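**Demonstration gathering** is the work of collecting worked examples from which a robot can learn a task. Instead of writing out each movement as a rule, the people doing the work carry the task out many times over, and the recordings are handed to a learning system that tries to find what they have in common. The practice goes by several names (teaching by showing, learning from demonstration, and in some older workshops simply "walking it through"), and the names are used fairly loosely, even by people who have been at it for years.

## Background

The idea is a good deal older than the present methods. Early arms on factory floors were often taught by hand: an operator moved the arm to a point, stored the point, and went on to the next. What came out was a single path, played back faithfully whether or not the part was where it ought to be. Demonstration gathering keeps the friendly part of that arrangement, the showing, but asks for many examples that differ a little from one another, so that the system has some notion of what to do when things have shifted.

## How examples are recorded

A single example is usually called an episode. It runs from the moment the task begins until the operator marks it as finished, and it normally holds the pictures from one or more cameras together with the position of the arm and how far the fingers are open. A camera at the wrist is much favoured, as it travels with the hand and keeps the fingertips in sight during the last stretch of an approach, when a camera across the room may see little but the back of the arm.
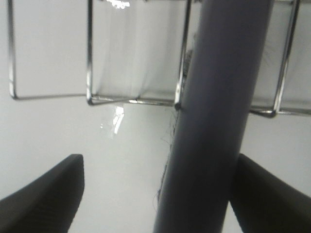

Operators differ in how they drive the arm. Some hold a smaller copy of it and let the larger one follow; others use a hand controller, or a pair of handheld fingers with no arm attached at all. Each has its loyal supporters. At the Kostiuk workshop in Clolville, Zlata Kobzar had newcomers try every method for a whole morning before choosing one, and she was quite happy for two people on the same job to choose differently, so long as the choice was written in the log.

## Variety and repetition

How many examples a task needs is the question most often asked, and it has no tidy answer. The Clolville group worked in batches of 200 episodes for each task, shared among 6 operators, and looked through every batch before beginning another. Variety tends to matter at least as much as the number. An operator left alone will settle into one comfortable way of reaching for a thing, which is only human, and the system will then learn that one way rather well and very little else.

For this reason starting positions are moved between episodes, and approaches are made from different sides and heights. Shiny and dark surfaces deserve extra patience. Polished metal throws back bright spots that wander as the camera moves, while a dark object near dark fingers can be hard to tell from them at close range.
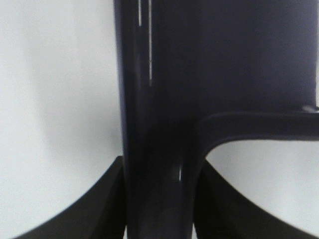 Lighting is treated in much the same spirit. Abenezer Nigatu, who kept the recording notes at Clolville, asked for sessions at nine in the morning and again at four in the afternoon, with the blinds left as they happened to be. Lesia Hladun preferred to hold the light steady for a first batch and vary it in a second, and the two of them argued the point amiably for most of a winter.

## Checking and labelling

Once recorded, episodes are watched back and sorted. The usual marks are "good", "poor" and "recovered", the last meaning that something slipped or was missed and the operator put it right. Recovered episodes were once thrown away as a matter of course. Many groups now keep them, for they show a way back from a mistake, and a set made up only of smooth attempts contains no such thing.

Short written descriptions are often added too. Annick Gautier's guide for the Clernex project suggests a plain sentence of no more than nine words, in the language the operator would use at home with a helper in the kitchen. Wording may vary from one person to the next, and the guide advises against tidying it up afterwards.

## See also

- Remote operation
- Ernano recording format
- Hand-guided teaching
- Episode (robot learning)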